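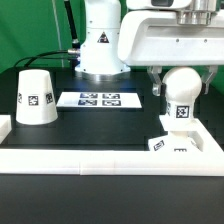

Nulero Tabletop Set, README

Hello, and thank you for taking an interest in our little collection! Before you download anything, please read the part on the slipped grip fault, even if you skip the rest. It affects 29 of the 722 episodes in this release, and it cost two of us most of March to sort out, so we would love to spare you the same headache.

What the set holds

Each episode is one attempt by a single arm to pick up an object, carry it across the table and set it down in its place. The objects wear square fiducial markers so that their pose can be worked out from the fixed camera, and the flat card with four markers near the arm base gives the table reference. Every episode comes with the video, the joint positions, the commanded and measured finger opening, the marker poses and a one-line outcome written by whoever was sitting at the bench in Darthorpe.

The slipped grip fault

The short version is that the software believed it was holding something when it wasn't.

Our controller used to call a grasp good as soon as the fingers stopped moving before reaching their fully closed position. Perfectly sensible for a cup. With the round-topped piece, though, the fingers sometimes closed a little too high, stopped for a moment against the curve, and then slid off as the arm began to lift. By that time the "held" flag was already set, and nothing in the code ever went back to check it. The arm carried on to the drop point with empty fingers, opened them politely over the empty spot and wrote "success" into the log.

Raili Kinnunen spotted it while she was watching playback for something else entirely (she was after a lighting flicker, which she also found). Once she knew what to look for, Jagadeesh Suvarna wrote a check that compares the object's marker pose at the start and end of every episode, and out came the 29.

There was a nastier side to it as well. In one episode the piece slipped off late, tipped over and ended up lying under the path of the arm, and on the next run the fingers came down hard on it. The arm went into a protective stop, as it should. Kittipong Kaewkla then reached in to free the piece with the arm merely paused, and a resume command that was still waiting in the queue started it moving again. He got his hand out in time and was not hurt, but it gave all of us a proper fright, and we stopped recording until the queue problem was fixed.

What we changed

The held flag is now tested every 30 milliseconds for as long as the lift and carry last, and it drops if the finger opening shrinks. A protective stop now empties the command queue. Resuming takes a fresh press of the button at the bench, and reaching into the workspace calls for the emergency stop to be pressed first, however small the job.

Using the files

The faulty episodes are still in the set, under slipped_grip, with their original logs left as they were. The corrected outcome is in the column outcome_checked. Please train and score on that column and leave outcome_raw for people studying the fault itself. Usa Nilsuwan also went through 300 of the remaining episodes by eye and found no further cases, but she would be the first to say that the others have only had the automatic check.

Known gaps

Marker poses drop out when the fingers pass in front of a marker, and we have left those rows blank. Finger force was never recorded, which we do regret.

Questions and corrections go to Myroslav Sydorenko at the Wusuvden office, who looks after the release and is very patient with long emails.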